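June 22, 2019

Travel machine, continued. Ursina Wyss wants an answer before she orders for Hamcombe, so this is where I am.

The candidates are still the Trulto netbook and the Rüegg tablet with the clip-on keyboard. I carried the Trulto all week and the Rüegg the week before. Same bag, same train, same work: mail, the shared spreadsheet, notes in meetings, and the remote login to the build machine.

Trulto first. The keyboard is good. I typed the whole of the Jandton write-up on it and only had to fix the usual mistakes, which are mine. The trackpad is small and picks up my palm when I reach for the top row. Turning off tap-to-click cured most of that. Fan comes on during video calls and stays on for a while after. Screen is sharp enough but dim next to a window. With brightness at 200 nits I can read mail on the train, but not the spreadsheet with its gray cell borders.

Battery: started full, unplugged, wireless on, normal work. It lasted 5 hours and then put itself to sleep without much warning. The meter showed 18 percent a few minutes before. I have run it down fully and charged it again to see if the meter settles. Will write the result here.

Rüegg: better screen by a long way, no fan, wakes at once. The keyboard clip is the weak part. It holds on a desk and lets go on my knees. Switching between the remote login and mail takes too many steps, and the terminal app drops the session if I leave it in the background. Eskil Sundqvist says there is a setting for this. I looked and did not find it. Ask him to show me.
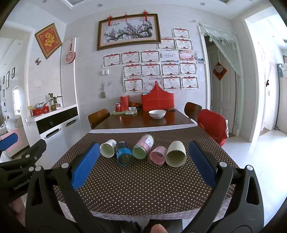 The other thing about the tablet is files. Mail attachments open fine, but saving one back to the team share means going through the browser, and the browser sometimes renames the file. I ended up with two copies of the March budget and had to compare them line by line. On the Trulto the share just mounts.

Weight is close to a draw once the Rüegg has its keyboard and case on. Without them it is much nicer to carry, but I never left them at home.

Leaning Trulto for anyone who logs in to the build machine, Rüegg for people who mostly read and sign things. Ursina would prefer one model for everybody so there is one kind of charger in the drawer. I told her I would rather buy extra chargers.

To do:
Repeat the Trulto battery run after the full charge.
Get the session setting from Eskil.
Try the Rüegg with the spare desk keyboard.
Check whether the Trulto can drive the old monitor in the meeting room, adapter is in my top drawer.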